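Component Handling Cell: Equipment Planning and Procurement
Progress report to the Brindeo Equipment Fund
Submitted by the Badon Technical Centre, 14 October 2026

1. Purpose of this report

The Fund approved a first allocation for the component handling cell in April, on the condition that the Centre report on spending and on its proposed equipment list before the second allocation is released. This report covers both matters. It was prepared by Ernő Szalai, who manages the cell, and reviewed by Imre Veres, who is responsible for the Centre's capital budget.

2. Position at the time of writing

The cell is set up in the Fülöp building. The two arms are mounted on opposite sides of a shared work surface and both carry grippers. The present task is the sorting and presentation of small electrical parts, including round circuit boards, switches or relays with leads attached, braided harnesses and loose wire. Parts are kept by type in trays at the outer positions and brought to a lined steel tray at the centre.

The first allocation was spent on installation, cabling, work tables, trays and operator training. No part of it was used for salaries. Two lines closed under budget and one closed over. The overrun was in cabling, where the original quotation had allowed for a single control cabinet position and the layout was later changed. The Centre absorbed the difference from its own maintenance line and does not seek to recover it.

3. Findings that affect the equipment list

The application assumed that one type of gripper fingertip would serve for all parts. The Centre no longer considers this a sound basis for planning. Rigid boards and flexible wiring place different demands on the fingertips, and operators have asked for a second set with a narrower profile for the harnesses and loose leads. Changing sets by hand is acceptable at the current pace of work. It would not be acceptable at the pace described in stage three of the application, and a quick-change coupling has accordingly been added to the list for each arm.

Cable routing on the arms also requires attention. The gripper cables are external and need slack to allow for wrist rotation. The Centre has asked its supplier, Nunau, to quote for a managed cable kit. If the kit cannot be fitted without altering the wrist connector, the present arrangement will stay in place and the money will be returned to contingency.

The trays have proved adequate. The Centre had budgeted for machined fixtures to hold the circuit boards and now proposes to defer them. A decision can be made once the narrower fingertips have been tried, as the need for fixtures depends largely on how well a board can be picked up from a flat tray floor.

4. Proposed purchases under the second allocation

The Centre seeks approval for the following, in order of priority.

Quick-change couplings, one per arm, with mating plates for both fingertip sets.

Narrow-profile fingertips, with spares.

Managed cable kit, subject to the supplier's confirmation noted in section 3.

Replacement trays and liners, to be bought locally.

Extended service cover for both arms, for a term of 3 years.

Service cover was not in the original application. The warranty supplied with the arms ends before the project does, and a single call-out charged at the supplier's standard rate would use up most of the contingency line. Mr. Veres recommends that the cover be bought at the same time as the couplings, under one purchase order, to simplify approval on the Centre's side.

5. Operating hours

The Centre recorded 263 operating hours in the reporting period. This is below the level forecast in the application. The shortfall falls mainly in the opening weeks, when the electrical inspection of the Fülöp building had to be repeated after the change in layout. Hours in the most recent month were in line with the forecast, and the Centre does not propose to revise the annual figure.

6. Risks

Delivery times remain the principal risk. Nunau has quoted 7 weeks for the couplings from receipt of order, and the fingertips cannot be tested on the arms without them. An order placed late would push the start of stage three into the next budget year.

A smaller risk concerns floor space. The neighbouring bay has been promised to another program, and any later addition to the cell would have to fit within its present footprint. The proposed list has been checked against this limit and requires no additional room.

7. Decisions requested

The Fund is asked to approve the release of the second allocation against the list in section 4, to approve the deferral of the machined fixtures, and to agree that unspent funds from the cable kit may be held as contingency until the close of the project.

Detailed quotations are held by Mr. Szalai and will be forwarded on request.
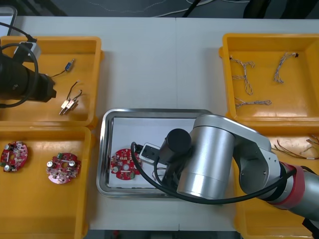 Figure 1. Component handling cell, with part trays placed around the central steel tray.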